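Spread betting on racing: what I wish I'd written down

July 2019

I had my first spread bet on a race meeting in December, at Skamarcombe, and lost more in an afternoon than I had lost in the whole of the previous jumps season. A few people have asked me how that is possible with small stakes, so I'm setting it out properly.

With an ordinary bet you know your loss before the race starts. If you put a fiver on a horse and it falls, you have lost a fiver. With a spread you are buying or selling a number, and what you win or lose depends on how far the result is from that number.

The market I used was winning distances. The firm adds up the distances by which each race on the card is won, in lengths, and quotes a figure for the total. Their quote was 56 to 59. If you think the wins will be wide you buy at 59. If you think they will be tight you sell at 56. I sold, at £5 a length, as the ground was decent and the fields looked well matched.

The first 2 races went my way, with a head and a short neck. Then a horse called Grullar won the three-mile chase by a very long way from a tired second, and the rest had pulled up or fallen. Two more went the same way in the mud at the end. The total came to 111. I had sold at 56, so I was 55 lengths wrong, and at £5 a length that was £275 gone.

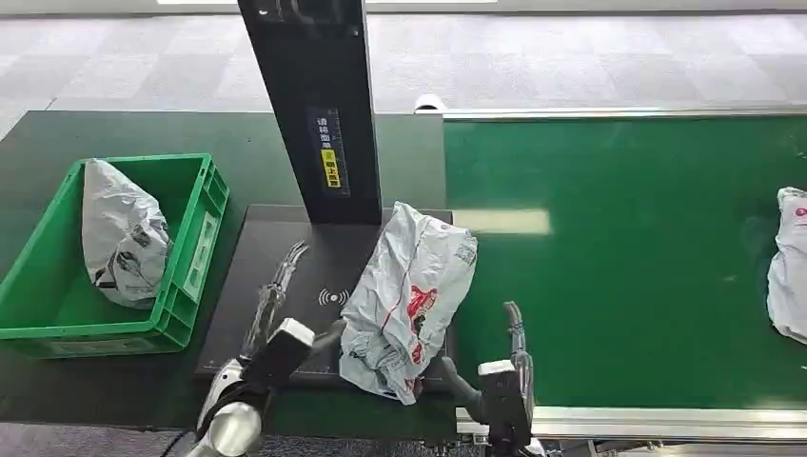
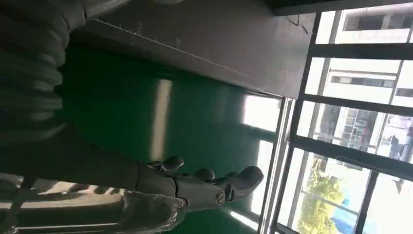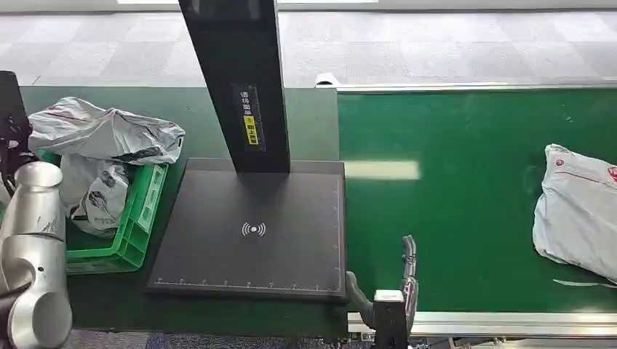

Fouad Hakim, who was with me, had bought the same market for £3 and went home happy. He told me on the train that he hardly ever sells distances over jumps. A race can't be won by less than nothing, but it can be won by thirty lengths, so the seller's good days are small and the bad ones aren't. I knew that in theory.

Some firms cap each race at a maximum distance - usually fewer lengths on the flat than over jumps - and this is worth looking up before you do anything else. I hadn't. The other thing to look for is a stop-loss, which closes you out at an agreed point. Mine was switched off and I never checked.

I still have the account. These days I stick to flat meetings in the summer and keep the stake at £1. I made a little at Mowat last month selling distances on a card full of sprints, then gave half of it back the next evening on a favourites index, where you get points for each favourite that wins or is placed. I'll do a separate post on those, as the scoring varies from firm to firm and I need to read the rules again first.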